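Door bench notebook - January

Continuing from the previous entry, which ended with me saying the seals would be a quick job. I have left that sentence in as a warning.

The leaf on the bench is the Jatby double-skin steel, single swing, latched. The frame is the Sollberg one with the welded corners. Work so far has been closer cycles, gap measurements and a lot of kneeling. 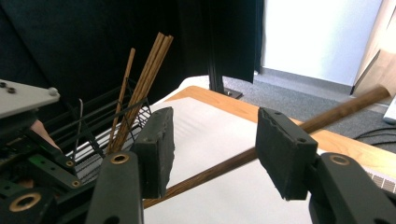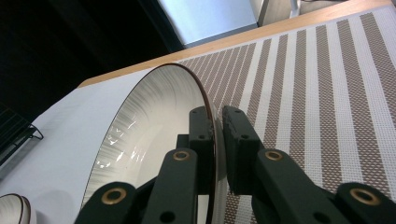
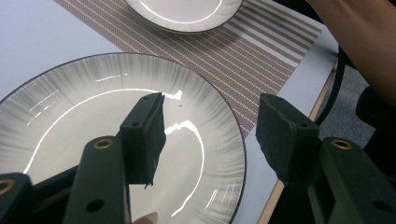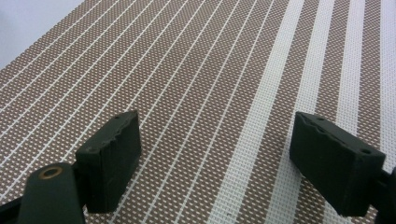

Does the drop seal need resetting every time the hinges are shimmed?
Any time the leaf moves up or down at the lock side, check it, and reset it if the paper strip pulls out freely anywhere along the sill. On this door one hinge shim was enough to lift the lock corner clear of the sill, so I now check after every shim and complain while doing it.

Morning

Took the leaf off, cleaned the hinge pockets, put it back. The top hinge screws had been driven in at a jaunty angle by a previous worker (me). Two of them came out with chewed heads. Replaced all of the top set with new ones from the Clorico box and ran them in by hand. The bottom hinge was fine and I left it alone, a policy I should apply more widely.

Gap at the head is even now. Gap at the lock side is still wider at the bottom than the top, enough to see without the gauge. Gap at the hinge side is tight and even. The threshold itself is level. I checked it twice with two different levels, and for once they agreed.

Set the closer to the slow end and let the door go from fully open. It stopped short of the strike and stood there, thinking. Opened the latch valve a quarter turn and it closed and latched. Another quarter turn and it closed like somebody leaving an argument. Went back to the first quarter turn and marked the valve with paint pen.

Cycle run

13 closes from fully open, all latched. Then the ones that matter, from just off the strike, where the closer has no run-up. It latched on most of these and then sat on the strike lip for the last few. Pushed it with one finger and it went in, which is no use to anybody in a corridor full of smoke.

Suspected the strike plate. Put layout blue on the latch bolt and closed it gently. The blue came off along the lower edge only, so the bolt is riding low. That fits with the gap at the lock side. Shimmed the bottom hinge (the one I was leaving alone) with the thinnest shim in the tin. The bolt now wipes blue evenly across the face. Repeated the short closes and all of them latched.

Naturally, the drop seal then stopped touching at the lock corner. See the question near the top, which I wrote out properly since I keep asking it of myself across the bench.

Intumescent strip

The strip in the frame rebate is the Wada one, self-adhesive. It had lifted at the top corner where two lengths meet. Peeled it back and found dust under the adhesive, plus a hair. Cleaned the rebate with solvent wipe, waited, laid a fresh length. The instructions want the joint tight with no overlap. The old joint had an overlap you could have hung a coat on.

Roll count: the sheet on the shelf says 50, the shelf says 41. I wrote 41 on the sheet. If whoever has the other rolls is reading this, please take the sheet with you next time as well.

Don't paint over the strip. I know the gray looks bad against the cream frame. It stays gray until the supplier says in writing that our paint is all right on it, and I have asked.

Afternoon

Mounted the vision panel bead again. The last attempt rattled when the door closed, and I had blamed the glass. The glass was innocent. The bead on the push side had one screw that was too short to reach the steel behind the lining, so it was holding on to hope and a little sealant. Longer screw, no rattle.

Wiped the fire label on the hinge edge and copied the number into the book: 241. It matches the paperwork, so at least the door and its folder are acquainted. Last month they were not.

Tried the door with the corridor fan on low. It opens fine, and closes and latches from fully open. With the fan on high it needs more latch speed than I want to give it, and it slams as soon as the fan goes off. There may be a setting that suits both, but I didn't find it before I ran out of patience. More than 13 tries, in any case.

To do

Ask Sollberg if the frame can take a deeper strike box. The present one leaves the bolt just short of full throw.

Reset the drop seal again and do the paper strip test along the whole sill, hinge corner included. I skipped the hinge corner today.

New tin of shims. The thin ones are nearly all gone and the thick ones breed.

Smoke leakage check stays on the list until the seal is settled. No point in running it on a door I already know is lifting at one corner.

Leaf left hung, latched, wedge taken out. If you find it wedged open in the morning, it wasn't me. The wedge is in the drawer under the layout blue.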